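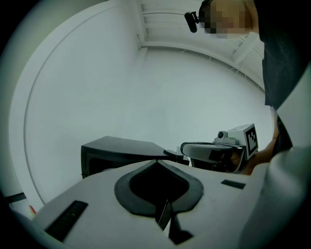 List: Grendale Allotments and Gardens
Subject: Re: Leeks and the rust question
Date: Wednesday, February 25, 2026

Hello all,

I am answering the message from the Trudstead side, which I quote here so that the new members can follow.

> We lost most of our leeks to rust again. The plants came from
> the same seed as last year. We water in the evening and we feed
> them every two weeks with the nettle liquid. Is it the seed, or
> is it the ground? Some neighbors say we should stop growing
> leeks for a few years. I would be sad to do this, we eat them
> all winter. Also, does anyone still have the variety Tam?

I have grown leeks on the lower plots for 18 years and I had rust in many of them, so please take this as the opinion of one gardener who also fails.

First, I do not think it is the seed. As far as I know the rust comes through the air from other leeks, and also from garlic and chives. If your neighbor has an old row of garlic standing next to your fence, you can buy the best seed in the world and it will not help you much.

Second, the feeding. Every two weeks with nettle is too much for my taste. Nettle liquid gives a lot of nitrogen and the leaves become soft. I stopped all feeding after the end of summer and I put wood ash along the rows one time, a thin layer. The leeks were smaller after this, I must admit it, but the leaves were firm and I had orange spots only on the outer ones. These I cut off and the rest went in the soup as usual.

Third, the water. Evening watering leaves the plants wet all night. Could you try the morning? And pour at the foot of the plant, not over the top. I know that for people who work it is not easy. 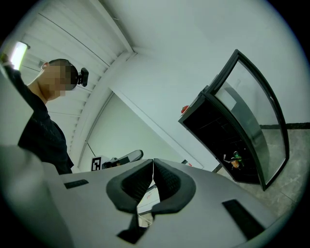
2 min read

About the distance between plants I have changed my mind. In the old days I planted very close, because the bed is narrow and I am greedy. Last season I gave one bed a full hand and a half between the plants, and in the other bed I kept my old way. In the wide bed I planted 54 leeks, in the close bed 99. In November the close bed had rust from one end to the other, and the wide bed had it only in the corner by the hedge. It is one season and one garden — the hedge side is also more damp — but I will plant wide again.

Should you stop for a few years? I would move them to another bed and keep the garlic far away from it. The members in Prirkadholm made a full break, no leeks and no onions on the whole site, and the rust came back in the first wet autumn after. The farm fields begin directly behind their fence, so maybe that explains it.

For Tam: yes, I still have seed, but it is old and I have not tested it this year. I will put 2 pinches on wet kitchen paper this week and write to the list when something comes up. If it is alive, I can leave small bags in the seed box at the Grendale gate. Please bring back the bags, I am always short of them.

One question from me also. Has somebody tried to cover leeks with fine net against the moth, and did the rust become worse under it from less air? I want to decide before I sow.

Greetings from plot 18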